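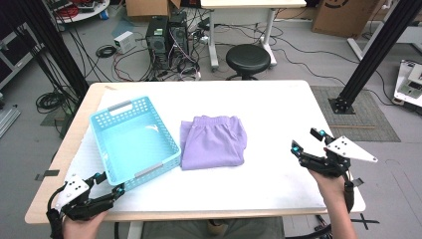 Truvunon Accession Medal, boxed, by Wróbel
Item no. 892
Back in stock 11 February 2019. Not a big delivery, same price as last time.

Commemorative medal for the accession of the Prince of Truvunon. Struck by Wróbel, sold in the US through Wurby. Comes in a hinged box with ribbon, pin bar and the printed leaflet.

Quick version
Front: the Prince, left profile, no crown (he took the oath bareheaded, same as his grandmother)
Back: palace gate and the date of the oath in Roman numerals
Finish: antiqued bronze. No silver this time, please stop asking, Wróbel did not strike any
Ribbon: dark green, narrow cream stripe each side
Box: navy, satin lining, push clasp
Pin bar fitted. Spare bar on request, 2 dollars

What it is and isn't
Souvenir medal. Authorized by the palace household office, but it is not the one handed out at the ceremony. That one went to staff, guard and choir only and has a ring suspender. Ours has a straight bar. If somebody offers you a ring suspender one for cheap, look hard at the lettering on the back – the real one has a tiny W under the gate, and so does ours, but the copies we've been shown don't.

Can you wear it? To a dinner or a society meeting, sure. Not with uniform. Not next to real decorations if the host is strict about it, ask first.

About the leaflet
English on one side, court language on the other. Covers the order of the day: proclamation, oath, procession, first balcony appearance. Also has the family tree going back 6 reigns. There's a mistake in the tree, the second princess is down as the elder daughter. She is the younger. Corrected slips are in the box from this delivery on. If you bought in December and want a slip send us a note with your order number and we will mail one, no charge.

Display
Fits the Starkarum table frame, small size. Take the pin bar off first or the glass wont close. Frame holds nine if you're doing the full set of royal occasions (engagement, wedding, two christenings, jubilee and so on), but you need the large one for that. Large frame is on back order, no date yet.

Care
Don't polish it. The dark areas are meant to be dark. Dry soft cloth, that's all. Ribbon can be pressed cool from the back side, off the medal. Keep the box shut and out of the sun, the navy fades to a kind of purple.

Ordering
Limit 2 per household. Collectors clubs – write to Daniyal Hayat at the Wurby desk, he does the group orders and can set aside matching boxes. No numbered pieces in this issue, so no requests for numbers.

Ships in 6 working days. Padded mailer for one, carton for two. Signature needed on delivery. PO boxes fine but allow longer.

Returns
Unworn, in the box, leaflet included. 9 days from the day you get it. Small casting marks on the rim are normal and not a fault. Loose ribbon stiching is a fault, send it back and we'll replace it.

Goes with
Truvunon Royal Wedding Medal (last few, some boxes scuffed)
Starkarum table frame, small
Replacement ribbon, green and cream, cut length
Balcony Appearance postcard set

Wedding medal won't be struck again once these are gone.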